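Call for participants: Fuden Dumpling Circle, spring and summer sessions

Posted 2023-12-24

We're looking for home cooks to join the next round of the Fuden Dumpling Circle, and we'd love to hear from you even if you've never folded a dumpling in your life. Especially then! The last group was a great mix of people who grew up pleating at the kitchen table and people who had only ever met a dumpling at the bottom of a soup bowl, and the talk got so good that we kept running past closing time.

The Circle meets on Tuesday evenings at the Grusmont Community Kitchen, 701 Gouveia Street, upstairs from the bike shop. It's a cooking group and a recipe project rolled into one. We cook together, we eat together, and we write down what we did so that somebody else can cook it too. By June we want to have a printed booklet of family dumpling recipes from all over town, and we'll print 200 copies to give away at the street fair.

"Dumpling" means whatever it means at your house. Potsticker, pierogi, manti, momo, the plain flour kind that goes on top of stew. Rosário Sequeira, who leads the evenings, spent most of last fall trying to get us to agree on a definition and has now given up (she still says ravioli is a separate matter, and you are welcome to argue with her).

What you'd be doing

You'd come to one evening a month for 5 months. Each evening has a theme, with doughs first, then fillings, then folding, then steaming and boiling, and a last one where everyone brings a dish they've been working on. Between meetings you'd cook at home and keep notes. The notes don't need to be pretty. We need weights if you have a scale, cups and spoons if you don't, and a line or two on where the recipe came from. If it came from the back of a flour bag, say so, we like those too.

You'd also test one recipe from another member. This was the part people liked best last time. You find out very fast what "cook until done" leaves out.

Steaming night is the one people ask about the most, so a little more on that. We have stacking baskets and big pots in the kitchen, and you can bring your own basket if you'd like to learn on the one you'll be using. We'll go over lining it (cabbage leaves, paper, or a thin wipe of oil), how much water to put in the pot, and how far apart to set things so they don't glue themselves together.

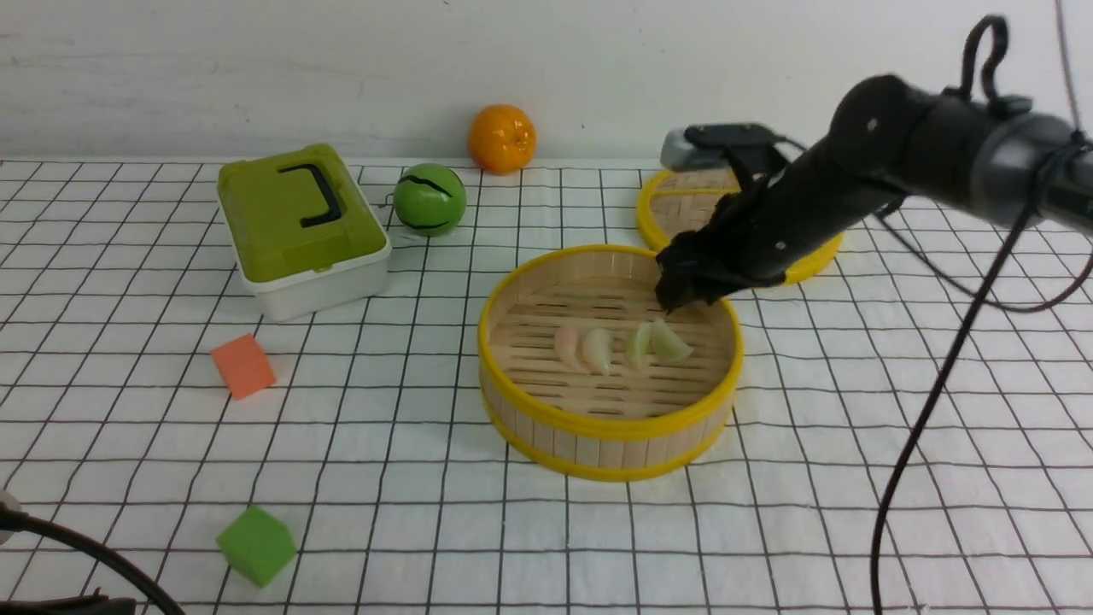
Toy dumplings in a bamboo steamer, two pink and two green.

If you like colored doughs, we'll have spinach and beet to play with on the first evening. Beet fades more than you'd think once it's cooked, and Eduardo Cardoso has a long theory about vinegar that he'll share with anyone who stands still.

Who can join

Anyone 16 or older who can get to Grusmont on a Tuesday. You don't need to speak perfect English, and you can write your recipe in any language you like. We'll sit down with you and work out the translation together. Kids can come along to the last evening.

We cook with wheat, egg, soy, sesame, pork and shellfish in the same room, so please think about that if you have a serious allergy. There's a vegetarian table every time. The kitchen has an elevator at the back entrance, and there are stools for anyone who'd like to sit while folding.

Cost

Free. Flour, oil, salt and basic fillings are paid for by a small grant from the Gorkier Fund. If your recipe needs something special, keep the receipt and we'll pay you back. Please bring an apron and a box for leftovers.

How to apply

Leave a note at the kitchen's front desk or use the contact form on this site. Tell us your name, how to reach you, which Tuesdays are hard for you, and a few lines about a dumpling you love or would like to learn. That's the whole application. We have 4 work tables to share, so if we fill up we'll put you on the list for the next round and call you first.

Questions about the booklet go to Eduardo, and everything about the evenings goes to Rosário. She's at the kitchen most afternoons and happy to show you the room.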